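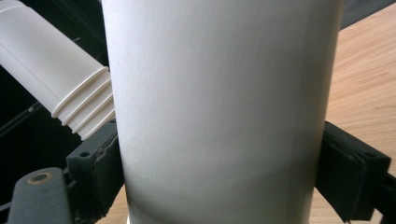 I miss the office kitchen, and I did not expect to. I quit my job at a mid-sized insurance place in August, and what I think about isn't the work or the pay or even the window I finally got after six years. It's standing next to Huiling Dong while the kettle takes forever, both of us pretending we're not going to talk, and then talking. Plain white with no logo and no printing on the side, that's how I like a thing you drink coffee from at work, and I'll argue for that too if you let me. But my real argument is for the small talk that goes with it, which gets a terrible rap and deserves better.

People love to say they hate small talk. I've got friends who say it like it's a personality! They want to skip the weather and get to your childhood, your fears, what you'd save in a fire. Fine, but I don't want to tell a guy from accounts what I'd save in a fire. I want to tell him my bus was late and hear that his was too, and then I want us both to go back to our desks feeling slightly less alone in the world. It takes 3 minutes, tops.

My old boss, Wojciech Domański, was awful at it when he started. He'd come in, pour his coffee, and ask you straight out about the Kendach account, and you'd still have your coat on. Good man, very smart, and people hid from him (I once took the stairs down to the lobby and drank mine there). Then his daughter took up the trombone and he just had to tell somebody about it. By winter you couldn't get him out of that kitchen, and people brought him bad news early, when it could still be fixed. I give the trombone most of the credit.

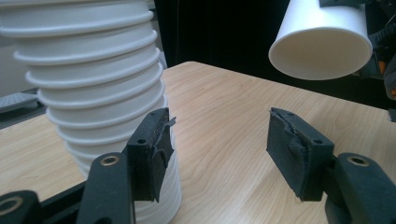 So when a company decides the break room is wasted space, or puts everybody on a chat app and calls it the same thing, I get a little heated. A chat app wants you to have a reason. You can't type "boy, Tuesday, huh" to a channel with 200 people in it. I mean, you can, I've done it, and I got one thumbs up from a person in another time zone. The whole beauty of hallway talk is that it doesn't need a subject, you're both just standing there anyway.

I'll give the other side this much. Small talk can be a real chore if you're shy, or if it's your second language, or if you're the one who always gets asked where you're from. Xiuying Gu, who sat across from me for four years, told me she used to time her tea so the kitchen would be empty. I felt bad about that, and I still do, because I was probably one of the chatty ones she was timing it around. We ended up friends over a broken stapler, of all things. So yes, read the room, and let people have their quiet tea.

But I work from home now, at a table by the back door, and the only one I run into is the mail carrier. I know all about her knee. I look forward to that knee every day, and if she ever gets it fixed I'll be happy for her and we'll have to move on to the weather.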